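Kelumance data diary, a thread. I've been collecting demos in simulation for 13 working days and I have complaints.

1/ The pitch was that sim examples are cheap. Compute is cheap, sure. My afternoons are not. Every demo in this batch is me driving the arm by hand through the Plekel interface, one desk-tidying task at a time.

2/ The task text reads "put the books in the organizer." That's the whole instruction. Which book first? Which organizer? There are two on the table and they're different shapes. Coutinho's labeling guide has 19 pages and skips this completely.

3/ So each operator picks a habit. Mine is the tall holder on the right. If the policy learns to love the tall holder, please don't write a blog post about its preferences. Those are my preferences.

4/ Current layout: three books, a red mug with white swirls, and a plant in the back that has no part in the task. The gray book is up at the left finger. The right finger is in the mug.
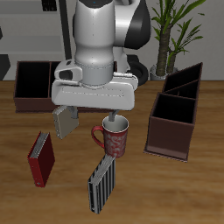

5/ Do I keep an episode like that? The success check only looks at where the books end up. It has no opinion on mugs. You could drag the thing across the table and still get full marks.

6/ I've been tagging mug contact by hand in the notes field. As of 20 May 2025 the Dreriteck loader drops the notes field on import. I reported it in March. The ticket is still marked "triage."

7/ "More data will wash it out." Maybe! Show me the run where it did. All I've seen is one success curve with no breakdown by layout, and the test layouts came from the same generator as the training ones.

8/ Also not sold on the randomization. Changing the wood grain and swapping the plant is fine, but if the books always start in the same few poses, I don't see what we're teaching besides those poses.

9/ What I'd take over another thousand episodes: 5 layouts held back that no operator has ever touched, a contact flag that survives import, and an instruction that names the book.

10/ Back to it. Next up is the striped one in front of the mug, and it's leaning.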